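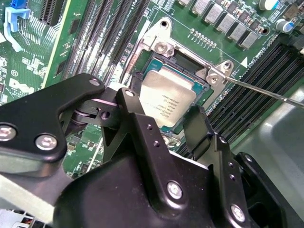
Bredcombe, 2018-03-18

I have a confession to make, and since this is my own column I get to make it at length. I love the boring part of robot learning. I love it more than the models, more than the talks, and a lot more than the videos with the music on them. Gathering examples is the job I'd do if you let me pick, and I think our field treats it terribly.

I've spent the whole winter doing it. The project is called Pistora, and what we want out of it is a policy that can service the inside of a desktop computer: screws, brackets, memory, that sort of thing. A person drives the arm through the job, the cameras record, the joint positions get saved, and the whole bundle goes on a pile for the network to learn from. Do it again. Do it again with the tower shoved over a bit. Do it again after lunch, when you're slower and (I'm convinced of this) better.

The pile stands at 2,467 episodes as I write. I'm proud of that number and I also think it's the least interesting thing I could tell you about the pile, so of course it's the only thing anyone ever asks.

Let me tell you about the 593 instead. Those are the episodes we threw out in one go. They weren't failures! Every one of them ended with the task done. We threw them out because when I sat down and watched them in a row, they were all the same episode. Same approach, same angle, same little pause before contact, because the same person (me) had found a comfortable way to do it in the first hour and had never left it. I'd been so pleased with myself that week. I was fast, I was smooth, I hardly ever fumbled, and I was teaching the machine one single thing over and over like a parent who only knows one bedtime story.

The policy we'd trained on them was gorgeous as long as you set up the computer precisely how I liked it. Move the tower the width of a thumb and it went wandering off with total confidence. It had never seen anybody be a little bit wrong and then fix it, so how would it know that fixing was a thing you could do?

So that's my first opinion, and I'll defend it to anyone who buys me a coffee: a clean demonstration is overrated. Give me the ones where the operator comes in crooked, notices, backs off and comes in again. Those are worth three of the pretty ones. Maybe five, I haven't measured it and I'm not going to pretend I have. Early on we had a rule that any episode with a visible correction got marked "poor" and went to a separate folder. Somebody had to go back and dig all of those out again, and you can guess who it was.

(If you're writing your own labeling guide right now, please, please don't use the word "poor" for anything. Say what happened. "Missed the screw head, retried." You'll thank yourself in September.)

My second opinion is about what we point these arms at. There's a habit in our business of starting with colored blocks and staying there. I get it, I do. Blocks are cheap, they don't break, and you can stack them until your eyes cross. But a block has no opinion about how you touch it. A computer has plenty. There's a bare metal bracket around the processor, there are memory slots close by on either side, and there are shiny surfaces that throw the light straight back at your camera and look different every time you shift the arm.

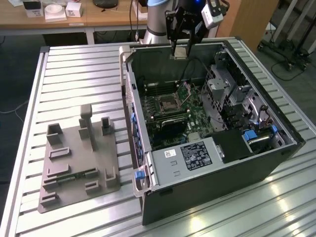

People visiting Bredcombe tend to ask why we don't simplify it. Paint the shiny parts matte, take out the cables, bolt the case down so it's always in the same spot. And every time, I say that we could, and then we'd have a wonderful system for servicing matte computers with no cables that are bolted to my table. The mess is the thing I want in the data. When a cable loops somewhere inconvenient, I leave it there and drive around it, and now there's one more example in the world of going around a cable.

I'll admit there's a line, and I've been on the wrong side of it. For a while I was so keen on variety that I changed everything at once: position, lighting, tool, order of the steps. The training curve looked like a seismograph and none of us could say which change had done it. These days I vary a couple of things per session and write down which ones, on paper, with a pen. Botgate, the recording software we use, has a notes field, and it's a perfectly decent notes field, and I have never once filled it in while holding a controller in both hands. The notebook lives by my left elbow and gets typed up before I go home. Low tech, very dull, and it has rescued us twice already.

Speaking of two hands, can we talk about the wrist camera? I was a skeptic. I figured a good fixed view of the table would do for nearly everything and the one up by the gripper would be a luxury. Well, I was wrong, and I was wrong for months. From beside the table you can tell that the gripper has come down over the board. From the wrist you can tell which screw you're looking at. Those are different questions and the network wants both answers. The trouble is that the wrist view is half full of gripper, big black plates and bolts, and for a while there was a proposal going around our group to crop all of that away as wasted pixels. I argued hard against it. Your own hand is in your view when you thread a needle, and you'd do a lousy job of it if somebody erased your fingers. We kept the full picture. I can't prove that I was right, as we never ran the cropped version for long enough to be fair to it, so put that down as a grudge and not a result.

Okay, third opinion, and this is the one that gets me in trouble. I think the people who gather the examples should be the people who train on them, at least part of the time. I know this doesn't scale. A friend of mine works for a company that sends its collection out to Zoëga, which runs rooms full of operators and ships you back a hard drive, and the stuff on the drive is fine, it really is. The operators over there are far better drivers than I'll ever be. But when my friend's model started doing something weird near the end of every task, a sort of little upward hop, it took her team weeks to figure out that the operators had been told to clear the workspace quickly so the next episode could start. The hop was in the instructions! Anyone who'd spent a single morning in the chair would have recognized it in ten seconds, in their wrists.

That's what the chair gives you. You learn where your attention goes. You learn that you slow down before contact and that you can't help it, and then you see the policy slow down in the same place and you know exactly where it got that from. I've had a model pick up a habit of mine that I'd never noticed I had, a tiny twist to the left before closing the fingers. Watching a machine do your own nervous tic back at you is a very strange way to spend an afternoon.

The counterargument is that my time is expensive and that an engineer driving an arm is an engineer who isn't engineering. Sure. I hear it every budget season. My answer is that I kept track for a stretch, and 15 minutes in the chair at the start of the day saved me more debugging than any dashboard we've built. I don't need to do all the episodes. Of the current pile, 1,492 are mine, and that's too many, for the bedtime story reason. I'd like other hands in there. Left-handed people, impatient people, people who've never opened a computer in their life and come at it sideways.

Which brings me to the question I get in email more than any other: how many examples are enough? I don't know. I wish I had a number for you. What I do is hold back a handful of setups that I find personally annoying, things like the tower turned the awkward way or the light coming in low, and I try the policy on those before I look at any other score. If it copes, I go find something more annoying. If it doesn't, I know what tomorrow's session is. You could call that a method if you were feeling generous, and a couple of reviewers haven't been.

And save your raw recordings, all of them, even the ones you've decided are junk! Disks are cheap compared to a winter. Those 593 near-identical episodes I was complaining about are still sitting on a shelf, and last week I pulled them out again for something else entirely: they make a lovely test of whether the cameras had drifted, precisely because nothing in them changes. I would have deleted the lot back when I was cross with myself, if the delete permissions hadn't belonged to someone more sensible.

Anyway, the next batch is going to be memory modules, in and out, in and out, and I've already been told that I'm not allowed to do more than a third of them. I've started practicing with my other hand.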